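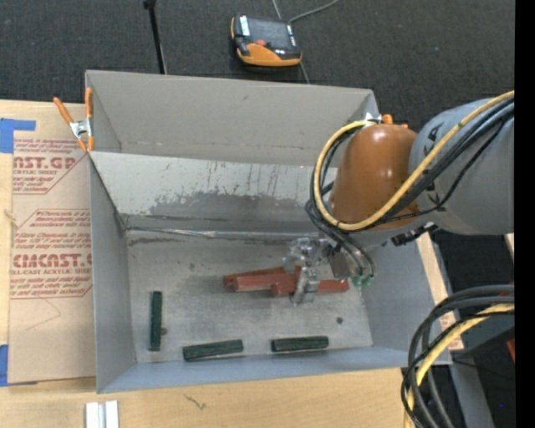
One reader of the Hoekstra guide writes that the scale drifted until it was moved off the carpet, and that step 1 should come first for everyone.

2 comments 1,523 shares

Setting the zero

1. Put the scale on a hard, level surface.
2. Switch it on and wait for 0 to show.
3. Place the 400 g weight on the plate - center it.
4. Hold CAL until the display blinks.

Caution: Do not load more than 1,000 g.

Note: Repeat after each battery change.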